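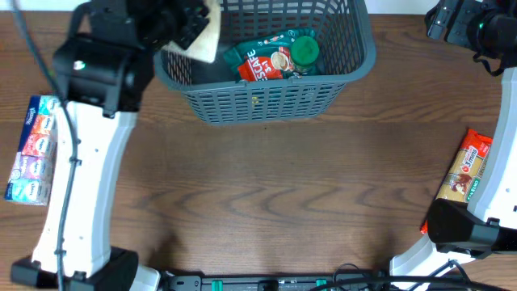

Chelsea Stockdale no lo compraría para su casa, y lo dice antes de que le pregunten. Para el almacén es otra cosa: después de 29 días de prueba en Somodville, cree que el kit de dos brazos de Parisi puede encargarse de una parte del trabajo de mesa, siempre que alguien se tome la molestia de enseñarle.

El producto se vende desde noviembre con el nombre de Stateck y se entrega en dos cajas. La primera trae los brazos, blancos, con pinza negra; la segunda, las fuentes, el cableado y los soportes para las cámaras de muñeca. Parisi no incluye mesa ni ordenador. Stockdale tardó una mañana en montarlo y una tarde en calibrarlo, y en las dos tareas echó en falta un manual mejor. El apartado de conexiones ocupa media página y remite a un vídeo.

La tarea elegida para la prueba fue preparar cestas con productos de supermercado: café soluble en sobres, tarros pequeños, pañuelos de bolsillo, aperitivos en bolsa. Son artículos corrientes y bastante distintos entre sí. Un tarro de cristal no cede cuando la pinza se cierra y un envase flexible sí, de modo que el mismo agarre no sirve para los dos.

Para cada artículo, Zitlow, la empresa que distribuye el kit y da el soporte, recomienda grabar 50 demostraciones. El operador guía los brazos a distancia y el programa guarda los movimientos. Con los tarros bastó esa cifra. Con los paquetes blandos hubo que repetir sesiones, y los multipacks alargados siguieron dando problemas hasta el final, sobre todo si quedaban cerca del borde de la mesa, donde el propio brazo estorba.

El trabajo con dos manos es lo que justifica el precio frente a los modelos de un solo brazo. Uno puede sujetar la cesta mientras el otro coloca el producto. Las cestas de malla de plástico pesan poco y se desplazan con cualquier roce, así que la sujeción ahorra muchos fallos. El alcance es correcto para una mesa mediana. En una más ancha, las esquinas quedan fuera.

La velocidad es modesta. Una persona sin prisa termina antes, y Parisi no lo oculta en su ficha. El ruido es bajo y se puede hablar al lado sin levantar la voz. Los cables merecen más atención: van sujetos con clips por el exterior del brazo y dos de esos clips se soltaron durante la prueba. Zitlow envió los repuestos sin coste.

El servicio de soporte se contrata aparte, por 17 euros al mes, e incluye actualizaciones y consultas por correo. Las respuestas llegaron en el mismo día casi siempre, aunque solo en inglés. La garantía cubre los motores durante 2 años y excluye las pinzas, que se consideran material de desgaste.

Stockdale ha pedido quedarse con el equipo otro mes. Quiere probarlo con latas y con bandejas de fruta antes de decidir si encarga un segundo kit.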